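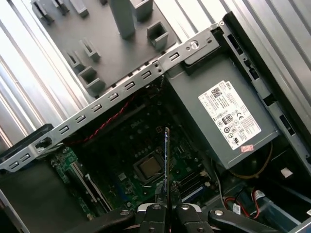
Teaching a Card Insertion by Remote Control

Seating a small circuit card in a desktop tower is one of my favourite tasks to teach, and it's a great second project once your arm can stack blocks. It's fiddly, it's satisfying, and you'll learn more about your own hands in an afternoon than you'd expect!

What you'll need

An old desktop you don't mind scratching (unplugged, side panel off, lying flat)
A dead card for practice
A leader and follower arm pair, with a wrist camera on the follower
Recording software. I use Jillura, but anything that logs joint positions alongside video will do

Before you start

Clamp the tower down. Mine slid 2 millimetres a session until I put a rubber mat under it, and every one of those early recordings went in the bin. Tuck loose cables well away from the slot you're aiming for. If your case has a metal crossbar over the board, like the slotted one in mine, decide now which side of it the arm will come in from and stick to that side for every demonstration. I come in from the side opposite the drive cage so the elbow never has to reach over the bar.

Recording a demonstration

1. Park the follower in its home pose and start recording.

2. Pick the card up by its edge. Close the fingers slowly and stop as soon as it stops wobbling. Squeezing harder only makes it pivot.

3. Bring the card in upright, high over the board, and pause there for a beat. I love this pause. It gives you a clean look at the alignment through the wrist camera, and the trained policy tends to pick up the same habit.

4. Lower straight down until the card is just above the slot. Do your sideways corrections here, small ones, using your wrist and keeping your shoulder still.

5. Press, feel for the seat, open the fingers and back out along the path you came in on.

6. Stop recording and reset by hand.

How many do you need? I had my first decent run after 17 demonstrations, which thrilled me, and then it fell to pieces when I moved the lamp. With 400 it copes with the lamp, a different card and me leaning over the bench. Split them over a few days, your hands get sloppy when you're tired.

When it goes wrong

Card tilts on the way down: check the screws on the fingers first. Mine had worked loose, and I'd spent a whole evening blaming the grip force setting.

Arm hovers and never commits: you've probably been dithering at step 4. Throw out the slow ones and record 7 fresh, confident insertions, then retrain.

Arm clips the power supply: start the approach higher and re-record. Trimming the old clips didn't fix it for me.

Next up I'm trying memory modules, which need a good firm push at both ends. Can't wait!

Last updated 30/08/2023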